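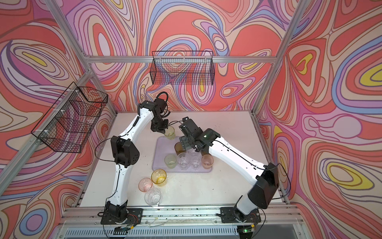

Jabari Barasa wants to know how you keep a set of mixed plastic cups from getting stuck together, because his kids pulled on a stack so hard one of them split right down the side. Been there! I've lost more cups to bad stacking than to anything that ever happened at a party.

I look after a lot of these (nearly 400 if you count the ones we lend out for the Pludovville picnic every October), and this is how I wash, sort and put them away. It works just as well for a dozen.

Get them all out first

Tip everything out where you can see it. Lay the cups on their sides and look in through the open end, one at a time. You're looking for dust, specks and dried-on soda, and colored plastic is sneaky about hiding that stuff. An amber cup with a cut pattern on the outside is the worst, since the facets throw light all over the place. Hold that kind up to a window.

Put a tray next to you for the ones that pass. I like a tray with a raised rim so nothing rolls off onto the floor.
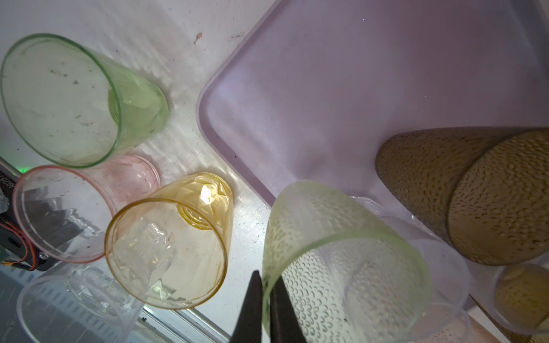

Green, pink and amber, on their sides by the lavender-pink tray.

Wash and dry

Warm water, a squirt of dish soap (I buy Grollus in the big jug, but use what you have), and a soft cloth. Skip the scratchy side of the sponge. It leaves a haze you'll never get off, especially on clear cups. Run a finger around the rim as you go, and if you feel a nick, that cup is done. Toss it. Mine cost 59 cents each so I don't get sentimental.

Rinse, shake, and leave them upside down on a towel until they're bone dry. I mean it about the bone dry! A little water between two cups is exactly what glues them together. If yours are already stuck, put cold water in the inside cup, stand the outside one in warm water, wait a minute or two and twist. Don't yank.

Sort by shape, then color

I did it the other way around for years, color first, and it was a mess. Two green cups from different sets can have different tapers, and one will wedge down inside the other. So match the shape first, then do your greens and pinks and yellows inside that. Stacks of 3 are my limit for the everyday ones. Vasilis Obradović told me he goes up to ten with a paper napkin between each, and he's probably fine, but that's a lot of napkins.

Hanging the baskets

Get your storage up off the table if you can. Wire mesh is my favorite for cups: air gets in from every side, crumbs fall through, and if you've got loud wallpaper you still get to enjoy it.

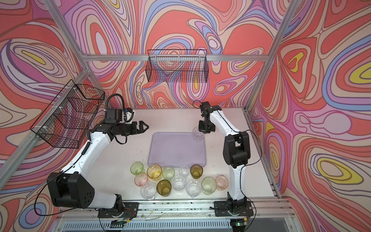 Black mesh baskets, one on the left wall and one on the back.

If you have a metal rail or post to fasten to, small zip ties will do it and you won't need a drill. Put one near each top corner, hang the basket, check that it's level, and only then pull them tight. Add a couple lower down if it swings. I got a bag of 100 from Ellar and I'm still working through it. Snip the tails close or they'll scratch you every time you reach in.

A long shallow basket can go up high for the cups you don't need daily. Lay those on their sides in a single row. A deeper one belongs where your hand lands without thinking, and short stacks can stand in it.
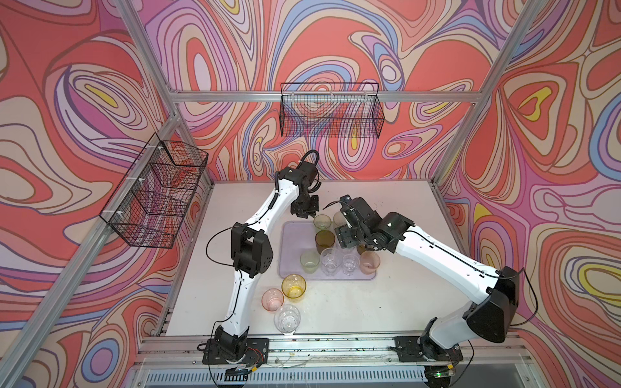 Long shallow basket just below the top rail, the other at mid-height on the left.

Wipe the table down before you load anything, and get along the front edge too, where the crumbs collect. I use an old paintbrush for that part.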